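Week 4: Color and the Small Room

Last week we mixed paints. Now for the part I love most - what a color does once it covers a whole wall! Read the Vitale handout (it's short, and the bit on north light is wonderful) before the studio.

Two terms to get comfortable with. Value is how light or dark a color is. Temperature is how warm or cool it feels next to its neighbors. Beginners fuss over hue, but value usually does more to change how big a room seems.
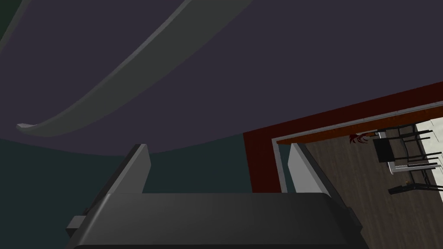
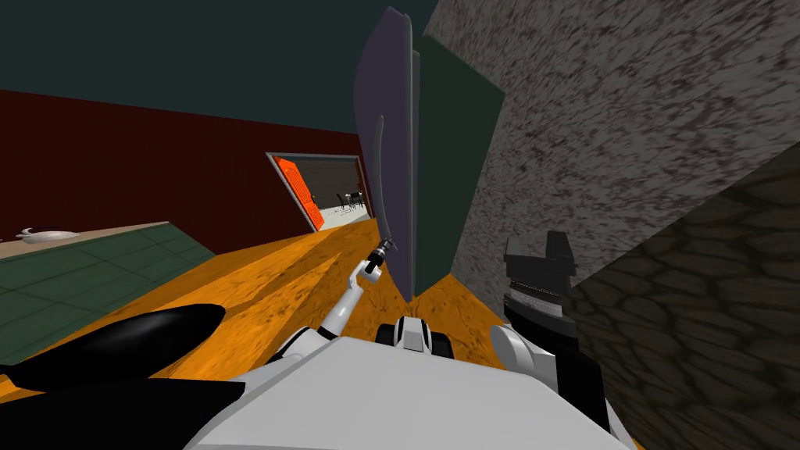

Dark teal with red tones, rendered indoors.

Try this at home. Paint three large cards in the same blue, one pale, one middle, one deep, and tape them up in a corner. Look in the morning, then again at 6 with the lamps on. The deep card will surprise you! Write down what you see before you talk to anyone about it.

Annunziata Dal Bello's chapter on hallways starts on page 262. Skim the history, but go slowly through her trim studies - they're a joy. Bring your cards to the studio, tape and all.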